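Teaching a robot to tidy up, one red block at a time

27 December 2022

I spent most of a day at the Brorix workshop in Dretthorpe watching people show a pair of robot arms how to move little red blocks from a clear plastic box to a blue tray, and I came home wanting to tell everybody. So this is me telling everybody!

If you drove past the old Lindsay building this month and wondered why the lights were on so late, this is why. The team has been recording what they call demonstrations, where a person does the job through the robot and the robot keeps a record of every move. 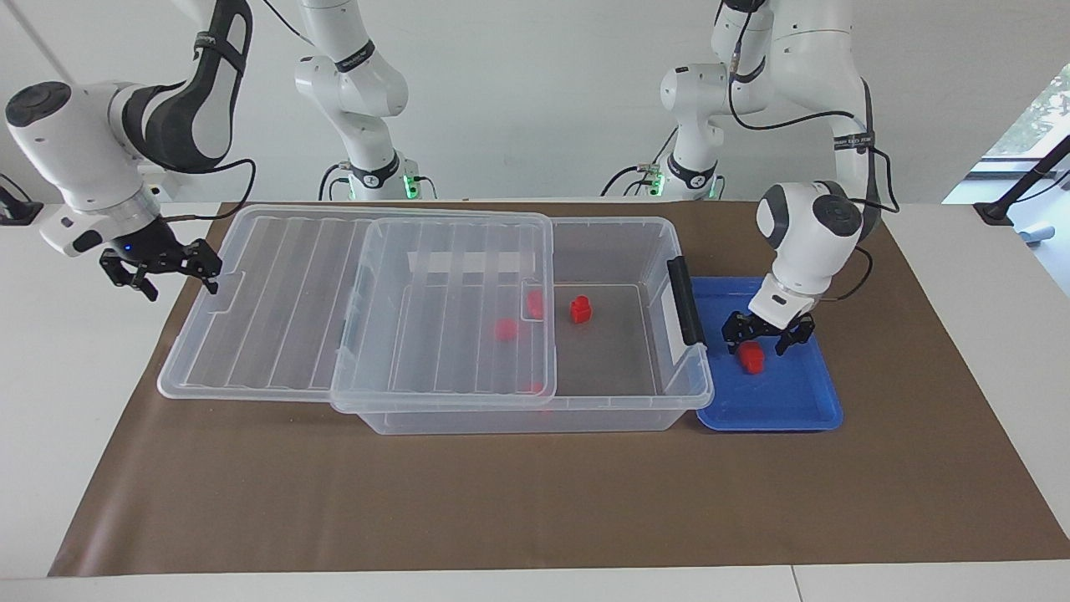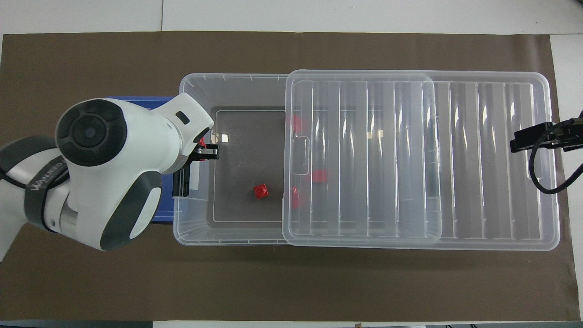 How you show a robot a thing

I had pictured somebody typing. What happens is that a person sits at a second, smaller set of arms, a few steps away from the big ones, and moves those with their own hands. The big arms copy. Squeeze the handle and the gripper closes, lift your elbow and the robot's elbow goes up too (a beat later, which takes some getting used to). Brorix calls the small set the leader arms and the big ones the followers.

They have a second way as well, where you take hold of the robot's arm itself and walk it through the motion. It goes soft and lets you. The operators like that for short reaches, but for picking up something small they nearly always go back to the leader arms – with your own hands on the robot you end up blocking your own view of the block.

I got to try it. I was given the leader arms, a two-minute talk and a big red stop button, and told to pick up one block and put it in the tray. My first try pushed the block into a corner of the box. My second try picked it up beautifully and then I relaxed my hand to celebrate, so down it went again. The third one counted, and yes, I made a noise.

Why the lid is a nuisance

The job sounds like something a toddler could do, and without a lid on the box it more or less is. Put a clear lid partway over and it gets mean. You can see the blocks perfectly well through the plastic, but you can't get at them from straight above, and the cameras get a blurrier view of anything underneath. The operator has to decide whether to move the lid first or sneak in at the open side.

Different people solve it differently, too. One operator always shifts the lid before touching a block. Another takes whatever is out in the open first and worries about the rest later. Brorix is keeping both kinds for now, and I gather there has been some lively talk over lunch about whether that will confuse the robot or help it.

The blocks have a little raised knob on top, and I assumed you grabbed the knob. You don't, or at least I was told off for it. You go for the sides.

The numbers so far

The team has 118 good demonstrations saved from this round. Another 77 were recorded and thrown out, mostly for dropped blocks or for an operator stopping halfway to think. Stopping to think is a real problem, apparently, and I felt very seen. A robot that learns from a person who pauses will learn to pause, and it won't have anything to think about while it does.

A good run takes around a minute. Operators switch after 30 minutes at the leader arms, and after my own turn I can report that my shoulders would have liked a shorter shift.

When I visited, the robot had been left to try the job alone only on the open box, no lid. I watched it do 4 attempts. It got the block into the tray on all but one, and on that one it closed its gripper on nothing at all and carried the nothing over to the tray with great care. I was ridiculously fond of it by then.

What comes next

The lidded version is next, once there are enough recordings of it. After that Brorix plans to pack up a second set of leader arms and put them in the library at Tadidbridge, with the robot staying put in Dretthorpe, so that a person in one town can run the arms in the other. The delay is the big question there. A beat is fine, two beats is seasick, and the line between the two buildings has not been tested yet.

If that works out, they'd like members of the public to record demonstrations in July. You won't need any experience, and going by my own effort you won't need much talent either. Sign-up sheets will be at the front desk of the Lindsay building and at the library, and children are welcome if a grown-up takes a turn too.

I've already asked to be put down for a second go. I have been practicing on the sugar bowl with a pair of kitchen tongs, going for the sides.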